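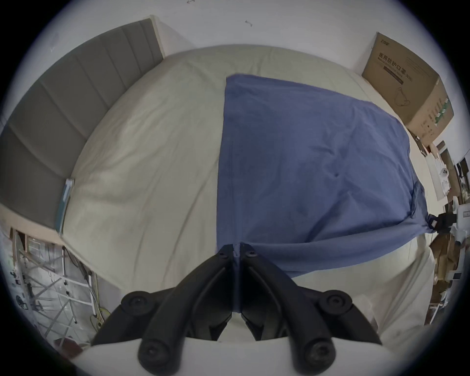 Fingertips at the edge of the blue cloth, bed-making room, Prelis open day

I have wanted to get inside Prelis ever since Kevin Phelan came back from their winter talk with a notebook full of arrows and told me I would love it. The open day on 28th May was my chance, and I did love it. I stayed until they were switching off the lights in the corridor.

Prelis has the upper floor of the old Geraghty building, up a flight of stairs that I would describe as character-building. There were 16 of us on the afternoon tour: a couple of hotel people, a physical therapist, some students, Kevin and me. Muireann Flanagan met us at the top with name stickers and very good shortbread, and split us into two groups so that everyone would get close enough to see things properly. We went left, to the bedroom. The other group went right, to the kitchen, and I'll get to the kitchen.

The bedroom is a proper bedroom, with a wide bed, a gray padded headboard and a pale fitted sheet. A good deal of storage is packed in around it too, masks in a big cardboard box included, so it felt a lot like my own spare room. This is where they work on cloth. Róisín Duggan runs the cloth work and she is one of those people who makes you want to go home and take up her subject. Cloth, she told us, is the thing she'd have picked even if everyone had warned her off it, and plenty of people did. A mug has one shape. A blanket has a new one every time you let go of it.

The work is done with a hand-held gripper. You carry it yourself, two black fingers coming out of a white housing, and you do the job with it while a camera on the tool records what the fingers are up to. The robot arm gets its turn later, learning from the recordings. I had pictured a robot doing chores while we stood behind a rope, and I was much happier with what we got, as we could ask questions the whole way through and Róisín could stop and answer them. The fingers are lovely things up close, ribbed, with big round black knobs at the joints. They lean in toward each other to make a V.

She worked on a blue cloth laid over one half of the bed. First she brought the fingertips up to the edge and held them there while she talked (steady as anything, I would have wobbled). The approach is most of the battle, she said. Come in too high and you close on air, too low and you take a pinch of the sheet along with the cloth. Then you have dragged the whole bed with you and the recording goes in a folder called "tents". She showed us a couple of the tents. They are wonderful.

After that she did the straightening several times over, with the cloth messed up a different way for each go. Pinch, lift a little, draw it out, let go, look. She gives herself 60 seconds per recording, and if the cloth isn't done by then she stops anyway and starts a fresh one. Volkan Karakaya, who looks after the software side, had the camera view up on a screen by the door. The lens is so wide that the bed bulges toward you and its edges bend, and it took me a minute to get my bearings. Once I had, I couldn't look away. You see the job from the hand's position! I've made beds my whole adult life and never once thought about where my fingertips were.

The board outside the room had the running total for bed cloths on it, 1,247 recordings when we went in. Volkan wiped the last digits with his sleeve and rewrote them after Róisín's session, which got a small cheer.

Then we had a go ourselves. Kevin went first and was annoyingly good. I closed the fingers too early, twice, and on my third try got hold of a corner and pulled it smooth and made a noise I'm told could be heard in the kitchen. The grip takes more patience than strength. One of the hotel women, who trains room attendants, was the best of all of us by a mile, and Róisín asked for her email address on the spot.

The talk over coffee ran 40 minutes and could have gone double. Fergal Ó Ceallaigh gave it, without slides, leaning on a filing cabinet. He was frank about what the arm can do so far. It can flatten a cloth that starts out nearly flat. If the cloth starts out in a heap it mostly rearranges the heap. He was more hopeful about the next stretch of work, where they swap fabrics and bedding and see how much carries over. The physical therapist asked about people who can't bend to tuck in a sheet, and that turned into the best conversation of the day. She has patients who sleep on a bare mattress cover because the rest is too much. Fergal wrote it down and asked her a string of questions back.

The kitchen was busier and louder. They have a second project there with a firm called Somico, on loading dish racks, and a planning tool named Bulinon that Volkan tried to explain to me and that I nodded at. My notes from that half hour say "forks - why always forks" and a drawing of a spoon. If dishes are your thing, ask for the right-hand group.

A few practical notes for anyone thinking of going. The next open day is in July and Muireann keeps the list, so get your name to her early. Parking behind the Geraghty building is tight, and the side streets filled up while we were inside. There is no elevator in use at the moment, but if the stairs are a problem, tell her ahead of time and they'll bring the tools down to the ground-floor meeting room, where there is a folding bed they use for school visits. Wear sleeves you can push up. Eat the shortbread.

Kevin and I have both put our names down again. I have been practicing with the kitchen tongs and a dish towel, and my corners are coming along.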